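**Ticket 1642 -- rice cooker display blank, scallion rice on hold**
Kitchen: Nishad test kitchen, second counter
Status: resolved, leaving notes open for June

First off, I love this cooker. It does a scallion rice that people ask for by name, so I was pretty motivated to sort this out!

**Problem**

Display stays dark. Buttons on both sides of the panel do nothing, no beep, no light. It was fine for the morning batch. Someone on the Jondard counter had the same thing back in ticket 130 and the fix there was "wiggle the lid," so I started with the lid.

**10:15 -- lid and latch**

Opened and closed it a few times. Hinge moves nicely, the latch clicks, nothing feels bent. Greens were already in the pot by this point, and plenty more had landed on the counter.
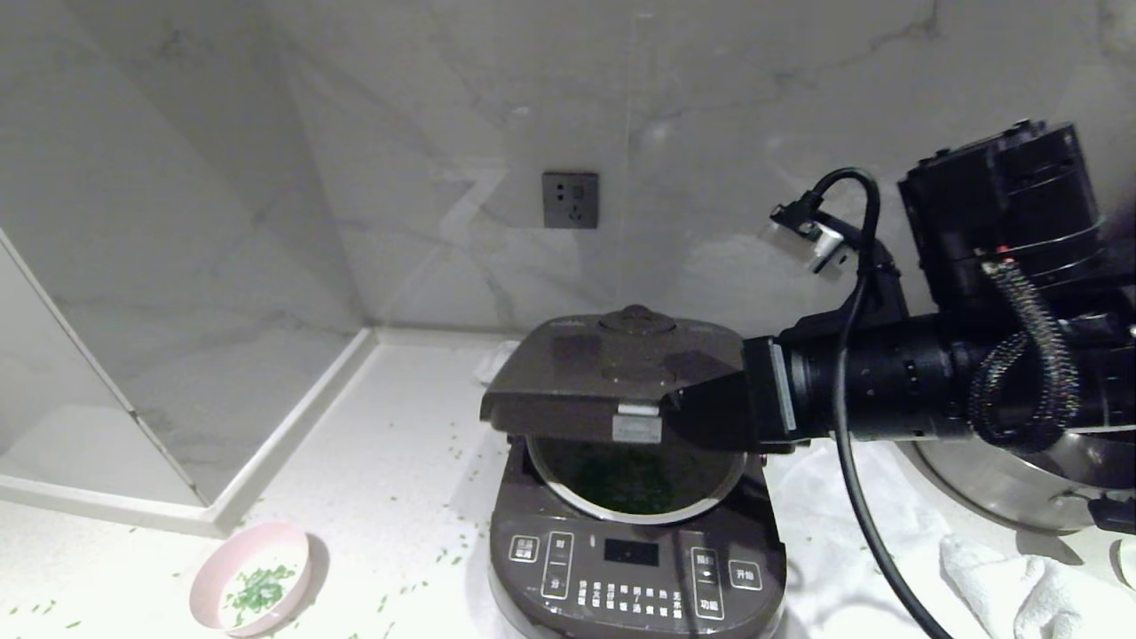
*Lid partly up, greens in the pot, display blank.*

Still no display with the lid shut, so the wiggle trick is out. Worth knowing anyway: the lid should drop closed under a light push. If you have to lean on it, stop and look for rice stuck along the rim.

**10:30 -- power**

- Tried a different wall outlet. No change.
- Plugged a lamp into the first outlet. Lamp works great.
- Pulled the cord out of the cooker end and pushed it back in. Got a half-second flicker on the display!

That flicker was the best thing I saw all morning. The plug at the cooker end was sitting about a hair short of home. I borrowed the cord from the Stivier cooker -- same shape -- and the panel came right up.

**10:50 -- while it's unplugged**

Since everything was off, I went over the rest. With the lid all the way back you get a good look at the white plate with the holes and the black gasket ring around it. Run a finger around the gasket and feel for grit or a spot that has popped out of its groove. Mine was fine. Then lift the inner pot and wipe the outside of it and the heating plate underneath, because one bit of scallion under there will scorch and stink up the room. Sweep the counter too. Chopped scallion gets everywhere.
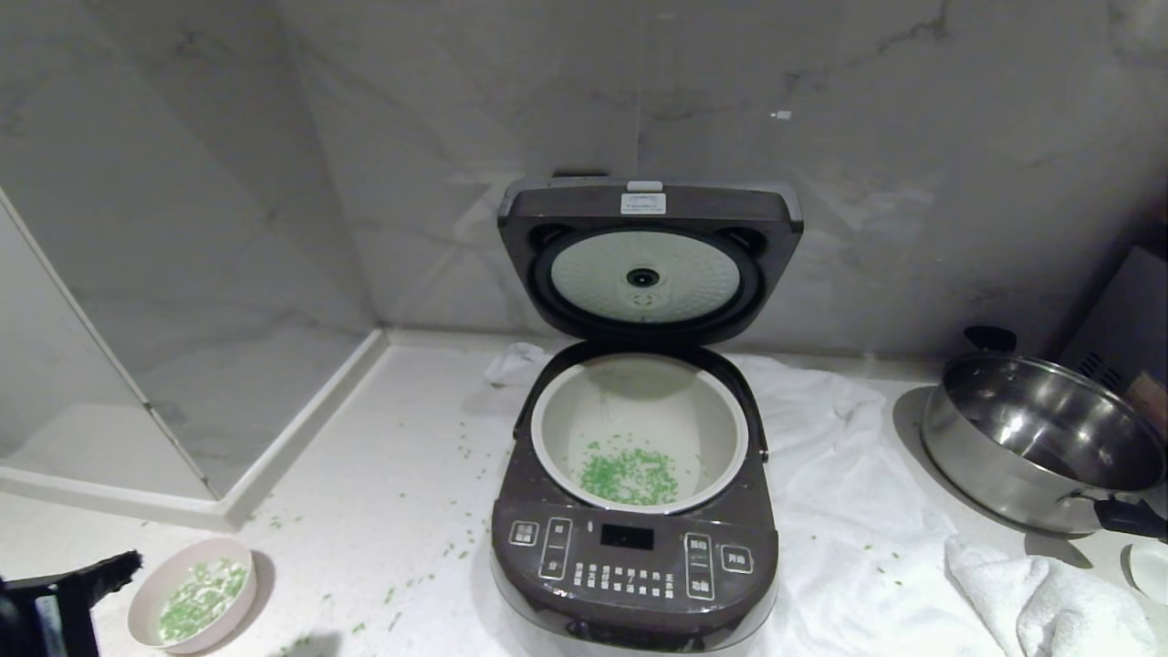 ## Fix

1. Swapped in a new cord from the Mitasero parts drawer, bin 44. There are 2 left in there.
2. Pushed it in until it stopped. It goes further than you'd think.
3. Set the clock again with the 时 and 分 button (hours and minutes) on the left.
4. Picked the rice program and pressed 开始 to start.

Ran a plain batch first, then the scallion one. Both came out fluffy and just lovely, and the display stayed on for over two hours.

Old cord is taped up and marked BAD. Please don't put it back in the drawer. If the blank display comes back with the new cord, reopen this ticket and note which outlet you were on.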